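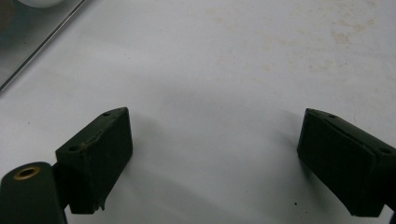
Client wants hourly breakdown on a fixed-fee engagement. Disclose or decline?

Posted by Nuno Macedo, Oct 23, 2018

I run a two-person consulting practice. We do process documentation for mid-sized distributors. In the spring we signed a fixed-fee engagement with a client I will call by its project name, Stondham. The scope was a set of written procedures for receiving, returns and credit approval, delivered in 6 packages. Four packages have been delivered and accepted in writing. No change orders so far.

The original sponsor has moved to another division. The new sponsor came in from procurement and has asked for a breakdown of hours by person and by package before she will release the fifth payment. The contract says payment is due on written acceptance of each package. It does not mention timesheets. It has a general clause about "reasonable supporting documentation for invoices," which I had always read as meaning the signed acceptance form.

We do track time internally. Total to date is 671 hours. Package four came in at 112 hours, well under what we planned, because much of the material carried over from package three. If she divides the fee by the hours on that package, the rate will look high. Package one went badly over and the rate there is poor. I have no wish to argue about either one.

Options as I see them:

Send the full breakdown and explain it.
Decline, citing the contract.
Send totals only.

I would like to keep the account. There is talk of a second phase in November. Has anyone handled this with a sponsor who did not negotiate the original deal?

Benedita Baptista

Check the contract first for an audit or records clause. These are often in the general terms attached to the purchase order and not in the statement of work. If the PO terms apply and they give the client a right to inspect time records, the choice has been made for you. Read the order of precedence clause as well, which tells you whether the PO terms or your own agreement control.

Assuming there is no such clause, I would hold off on sending anything until you know what she needs it for. Procurement people ask for hours for different purposes:

Internal accruals. Finance wants to book cost by period. A percent-complete figure per package satisfies this, with no hours involved.

Benchmarking. She has a rate card from another supplier and wants to compare. Hours will hurt you here, and the comparison is not valid for fixed-fee work anyway, as you carried the overrun on package one at your own cost.

Evidence of work. She inherited the project, has not read the deliverables, and has to sign for money. A one-page summary per package (what was delivered, who accepted it, on what date) is the proper answer.

In my experience the third is the most common. Call her and ask which report or approval the numbers go into. Do this by phone. An email asking "why do you need this" reads as a refusal even when it is worded politely.

If it is the second, say plainly that the price was set on scope, that both sides agreed to that, and that you are willing to quote phase two on time and materials if she prefers. Then be ready to do it. Keep the fifth payment separate from that discussion. It is owed under the acceptance terms already signed.

One caution. Do not send totals only. A total invites the division you are worried about, and it also shows that you hold the detail and chose to leave it out.

Custódio Simões

Just send them. If you have nothing to hide, the hours are fine. We send ours to every client and only had a problem 2 times.

Róisín Phelan

Mostly agree with Benedita. I disagree on the caution about sending detail in every case. I had the same request on a job for Havcombe and ended up sending all of it, after a call, with planned hours next to actual hours for each phase. The overruns were visible next to the savings and the client could see that they netted out close to plan. It took an afternoon to prepare. That only works if your plan was written down at the time. A plan reconstructed later will not survive the first question.

Also, fix the wording for next time. Ours now reads: "For fixed-fee work, the signed acceptance form constitutes complete supporting documentation for the invoice." No client has objected to it yet.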